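Interior Wall Coatings and Tiling: Frequently Asked Questions

Plandusska Trade Counter, technical help

How long must new plaster dry before it is painted?
Gypsum skim on plasterboard should be left until it is an even pale pink with no dark patches. Sand and cement render takes longer: allow 30 days in an unheated room. Forced drying with a hot air blower tends to craze the surface and should be avoided.

Do I need a mist coat?
Yes, on all bare plaster. Thin a non-vinyl matt emulsion with clean water according to the table on the tin. Vinyl paints form a skin before they soak in and will peel later, often in sheets when masking tape is removed.

Can I tile over existing paint?
Only if the paint is sound and the combined weight of tile and adhesive is within the limit for the wall. Score the surface, wash it down and test one tile first. If the paint comes away with the tile, strip the wall back.

Which adhesive should I use for hexagonal mosaic sheets?
A white, fine-grained cement adhesive, applied with a small notched trowel and then flattened with the straight edge. Grey adhesive can show through pale joints. Ready-mixed adhesive is not suitable for sheets in a shower area.

My dark emulsion marks when it is touched. Is it faulty?
Usually not. Deep reds, browns and purples carry more pigment and less binder than pale shades, so a flat finish burnishes when rubbed. Use a scrubbable matt or an eggshell below waist height. Touching in will always show on a dark matt wall — recoat from corner to corner.

How many coats does a deep colour need?
Two over a tinted undercoat. Without the undercoat, reds may need four. Buy all tins from the same batch, or mix them in one bucket before starting.

What does the number on the Drundow lining range mean?
Drundow 2499 is the product code for the heavy lining paper. It is not a weight or a colour reference. Hang it horizontally if it is to be papered over and vertically if it is to be painted.

Should grout be lighter or darker than the tile?
This is a matter of taste, with one practical point: a darker grout draws attention to uneven joints. Set out with spacers throughout and check every second row with a level.

Can I return mixed paint?
No. Unopened stock colours may be returned with the receipt. Tile returns are accepted in full boxes only.

Who do I ask about a problem wall?
Send a note of the wall type, its age and what is on it now to Myroslav Tkachuk at the technical desk. Damp readings are useful if you have them.

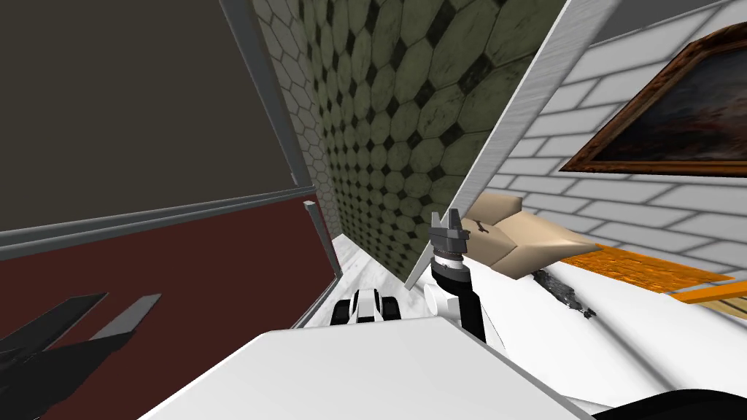
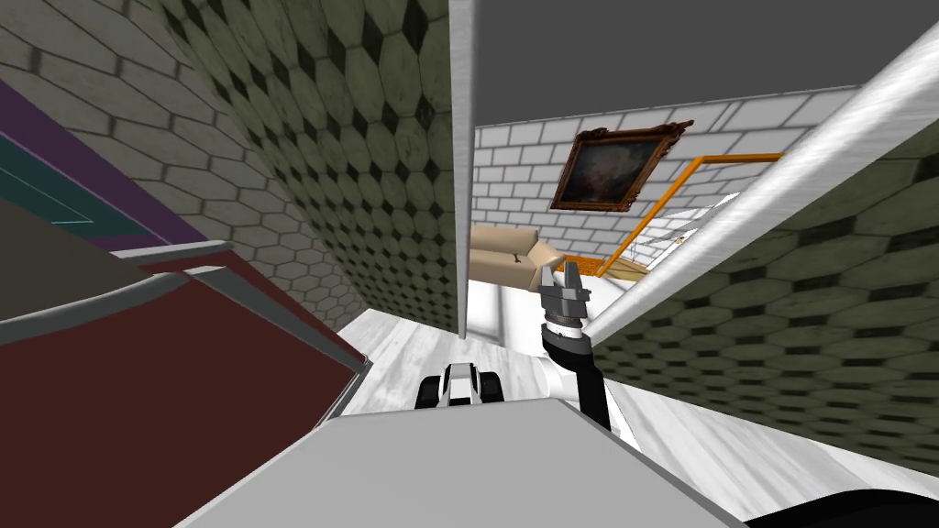 Flondinmont, March

Changes to this page: the drying time for render has been revised, and the answer on mosaic adhesive now covers shower areas. Ziółkowski trims have moved to a separate page. The technical desk closes at 16:30.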